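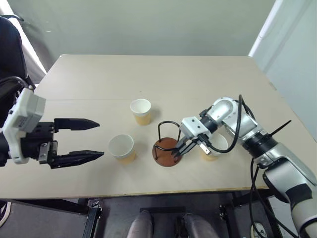
Labs > Manipulation > Opinion

Search articles Go

Stop buying grippers off the spec sheet

29 Jul 2018

Two months of comparing fingers and my opinion has only gotten louder. Grip force is the wrong number to shop by. Everyone leads with it. Vuvport does, Caletti does, big bold type, top of the page. Fine if you're lifting engine parts. We do paper cups and a wire rack.

A paper cup needs almost no force. What it needs is a finger that gets in without knocking the thing over. Long tapered fingers, pointed at the tips: great for reach, and they show you exactly where you're aiming. Slender short ones: better next to wire. Less to snag. I'd pick the short ones for the rack every time, and I went in wanting the long ones to win.

So why do people fit the same fingers to both arms? Habit. Also purchasing. One part number, one drawer of spares. I get it. Still a bad way to pick a hand.

We logged 1676 grasps on the Rivas bench, nearly 600 of them beside the rack. The misses there were mostly fingertip clearance. Not force. Not the controller either, though I blamed the controller for a week and owe it an apology. Swapped to the Jondus one, same misses, same spots.

Other gripe: cables. No datasheet shows you the loop. You get a clean render of an arm with nothing hanging off it, then you bolt it up and there's a black cable arching over the elbow and another one dangling past the table edge. That loop eats workspace. It tugs at the wrist in some poses. Vendors should have to draw it in. And trim your zip ties, people, teh ends catch on everything.

What I want on page one: tip width, tip thickness, how wide it opens, how close to a wire it can close without touching. Put force on page two. Cameras get compared by looking at what they see. Hands should be compared by what they can get next to, and a cheap cup rack will tell you that before lunch.

802 shares | 2 comments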